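Against the Perfect Fold
Opinion
August 14, 2024

My aunt folded shirts on a bed, my mother folded shirts on a bed, and I fold shirts on a bed, and in all that time not one of us has owned a flat surface meant for the job. I used to consider this a failing. After a summer of reading what people with drawer systems have to say, I have come around to thinking the bed is the only sensible place for laundry, and that most of what gets sold to us about folding is a tax on people who feel bad about their closets.

I have paid that tax. In the spring I bought a folding board from a company called Omico, a hinged affair with 86 little ventilation holes and a booklet. The booklet promised identical rectangles. I got identical rectangles for T-shirts, and a sort of envelope for everything else.

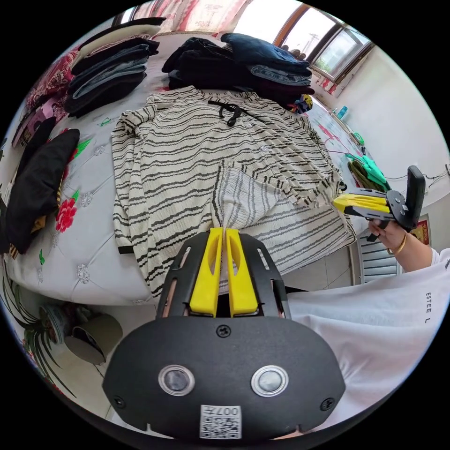

The trouble is that the folding industry imagines a person who owns only T-shirts. Its videos are T-shirts from end to end, all gray, all from the same shelf. Bring out anything with a collar, a row of buttons and a string at the neck and the expert goes quiet, or tells you to hang it. I would love to hang it. My closet rod is already carrying the winter coats and will be until September, when they come out to be worn and I get eleven inches back.

My friend Shafiq Sikder takes the opposite view, loudly. He believes a shirt folded badly is a shirt disrespected. He does everything in thirds, sleeves in first, bottom up, and he stands the results on edge in the drawer like files in a cabinet. I have seen the drawer. It is beautiful, and he wears the front four shirts all year so as not to disturb the rest.

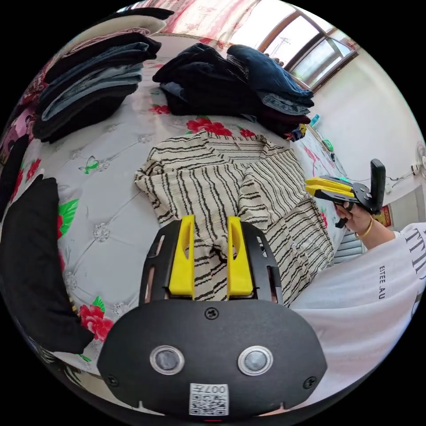 Jeans are where his argument gets weak. Denim wants to be a brick, and you only have to cooperate: in half, in half again, onto the pile. People treat the tall pile as a confession of some kind, but it does very well at the back of the bed, the blues and blacks stacked up and a rumpled heap of dark things next to it waiting its turn, while a striped shirt gets the whole middle of the quilt to itself. That is a working arrangement. Each pile tells you how far along you are, and you don't need an app for it. (There is an app. It is from Nandetti, and it sends reminders.)

I'll grant the tidy people one thing. A big pattern underneath makes the work slower. Wavy stripes on top of flowers the size of dinner plates is a lot to ask of anybody's eyes, and I have lost a dark sock on a floral bedspread for the better part of a week. The cure would be a plain cover, and I don't want a plain cover. I want the peonies.

Then there are drawstrings. Every garment made in the last few years seems to have one, whether or not there is anything to draw. They get into the fold, they hang out of the fold, they catch on the button below. Shafiq tucks his inside. Chaminda Siriwardena, who ran a dry cleaner on Marnordale Avenue for most of his working life, told me to lay the string flat first and forget about it, and he has handled more shirts than all the booklets put together. 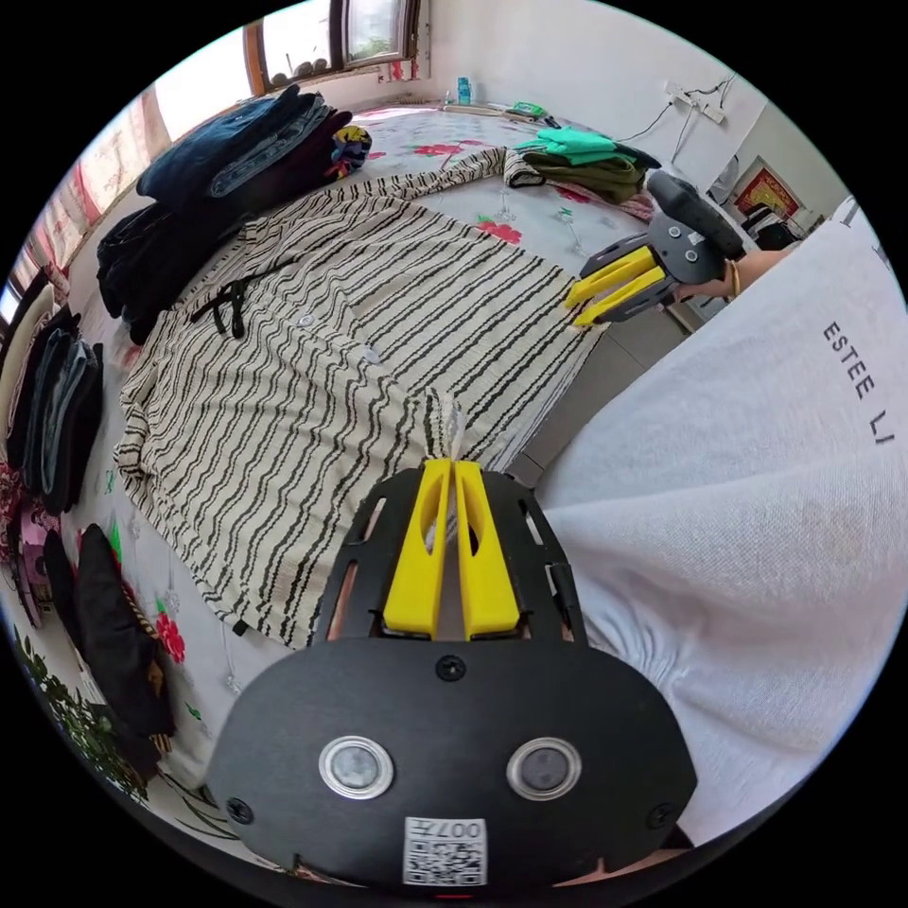

Striped shirt, two white buttons, and a string at the neck with its own plans.

I asked Chaminda how he folds at home. He said he folds a sleeve over, folds the other sleeve over, and then he folds it until it fits. I asked until it fits what. He looked at me with some pity and said the drawer.

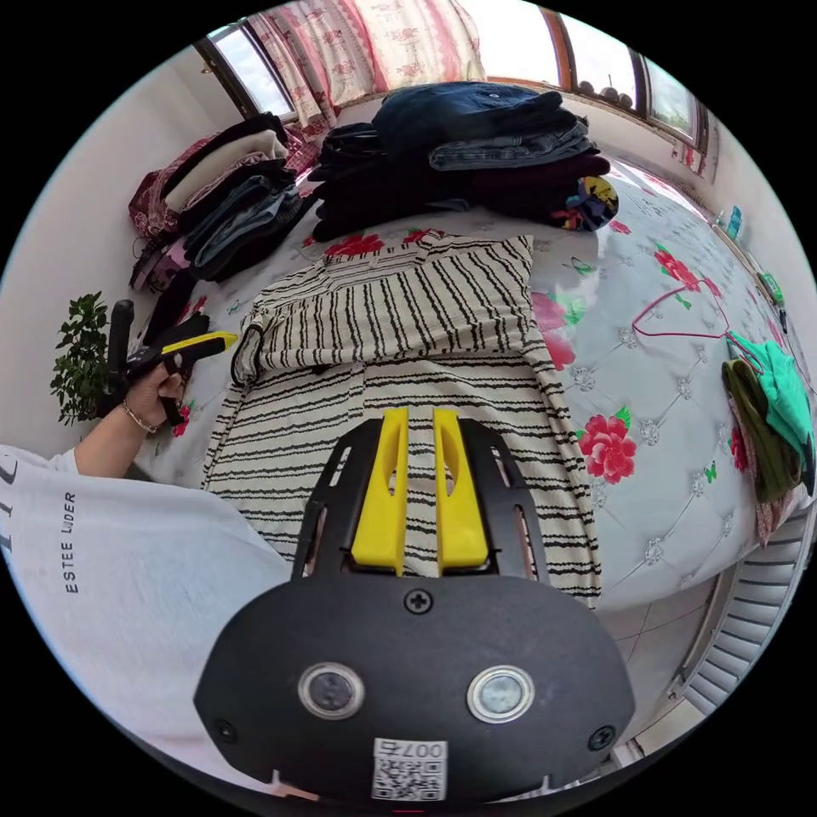
So that is my whole method now, and I recommend it. Clear the bed enough to lay one shirt flat. Smooth it with your hand. Fold it until it fits the drawer. If it comes out a little fat on the left, put it in fat side down. The Omico board is under the bed, where it keeps the good suitcase from sliding, and I'm told it can be returned if I find the booklet.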